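Keep the Old Desktop

I have a soft spot for big, heavy desktop computers, the kind that leave a dent in the carpet, and I think more households should have one. Laptops are wonderful for trains and beds. But a computer that stays put changes how you behave around it, and I've come to love that.

My first was a secondhand tower from a shop in Grolwood. It cost me $80, which was most of what I had in October, and I carried it home on the bus on my lap (45 minutes, with a stranger's grocery bag balanced on top!). It was slow and it hummed. I wrote my whole thesis on it, and when I stood up from the desk I was done for the day. The work stayed in the corner of the room. I can't tell you how good that felt, and I only noticed how good after I bought a laptop and started answering mail in the kitchen.

Then there's the pleasure of opening the thing up. You take off the side panel and it's all right there, big enough for an adult hand. Memory gets more room, a tired drive gets swapped, and you've bought yourself another few years. My friend Yuxi Wei has kept the same case for over 5 upgrades and talks about it the way other people talk about a cast iron pan. I know plenty of people who'd happily change the oil in a car but would never touch the inside of a computer, and I wish they'd try it once. The screws are bigger than you think!

Sihan Ding, who I argue with about this constantly, says it's nostalgia. She has a point about the space, and about the cables, and I'll give her the power bill too. Her whole setup fits in a tote bag. But when her screen cracked last year the repair quote was $200, and she was without a computer for the whole wait. A new monitor for mine would have been a trip down the street and ten minutes of crawling under the desk.

I like children growing up near one, too. A shared computer in the living room has a line for it. You hear what your sister is laughing at, you learn to save your game and get up, and somebody's homework is always open behind everything else. We fought over ours all the time and I remember nearly every fight fondly.

So before you haul the old tower to the curb, take the panel off and have a look inside.

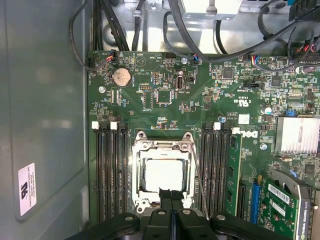
Mine is on its third life now, storing family photos and playing the radio while I cook, and I have my eye on a bigger drive for it.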